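**From the bench: the Vernar cell gets its spring cleaning**

April is when we go through the Vernar cell from top to bottom, and this year we did the simulated one first. I was a bit skeptical when the idea came up (why tidy a room that can't collect dust?), but I'm a convert. A simulated cell goes stale just as surely as a real one. Someone nudges a tray to test a reach and saves over the main file. Someone else raises the friction on one object so a grasp will hold for a demo, and six weeks later we're all puzzling over why every cylinder in Terkberg sticks like chewing gum.

So we blocked off a Wednesday, opened the Asar project in Hoarau and started with the table.

The tabletop is the reference for everything else in our cell, and its height had drifted 4 millimeters above the number in the setup sheet. That doesn't sound like much until you watch a fingertip try to slide under something. We put the height back, locked the table so it can't be dragged by accident, and re-measured both trays from its near left corner. The trays are children of the table now, so if the table ever moves they go with it. I can't tell you how happy this makes me!

Next came the collision shapes, and this is where most of the day went. What you see on the screen and what the physics engine bumps into are two separate things, and ours had grown apart. The rim of one tray was drawn at the right height but had a collision wall that was a good deal taller, so objects that looked clear of the rim were clipping thin air and tumbling. We rebuilt both trays from plain boxes, a floor and four walls each. They load faster and behave much better than the fancy mesh we had before.

The arms took less work than I feared. We ran each joint slowly to its limits and compared the readings with the setup sheet, then checked the wrist offsets on both sides. The two sides carry different end pieces, so there's no copying numbers across, tempting as it is at four in the afternoon. One wrist offset had its sign flipped. It had been hidden by a second correction in the task script, and taking out both at once gave us the cleanest approach path we've had all year.

Then the long soak. We let the cell reset itself 1000 times with random starting spots for the objects and logged any run where something began inside something else. The first pass gave us 115 bad starts, nearly all of them objects spawning partly in a tray wall. We pulled the spawn area in by 30 millimeters on the tray side and ran it again, and the log came back empty. I did a small lap of the office.

If you look after a cell of your own in Hoarau, this is the order that worked for us:

- Lock the table first, then measure everything from it.
- Turn on the collision view before you touch a single friction value.
- Check joint limits and wrist offsets with the task script switched off.
- Do the reset soak last, and keep the log next to the setup sheet.
- Save the clean file under a new name and make the old one read-only.

We've also started writing a line in the sheet every time a friction or mass value changes, with the old number beside the new one. It's a chore and I've already forgotten once. Still, it would have saved us a whole morning on the chewing gum business.
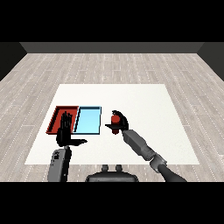
Grip checks are the part of the routine I look forward to most, because they're where all the fiddling with numbers turns into something you can watch. We park an object in the grasp and hold it over the table, then go around it in the viewer looking for places where the surfaces sink into each other. The little red canister shape is my favorite for this. With the gripper's curved upper finger hooked over its rounded top and the flat lower jaw underneath, there are two very different kinds of contact to look at in one hold, and both have to be right before I'd trust a friction value. I like having the empty red and blue trays close by at this stage too, along with the left hand at their front edge, so I can look over the clearances before going back to the task script. The objects' masses are next on the sheet, and I've already claimed that job for May.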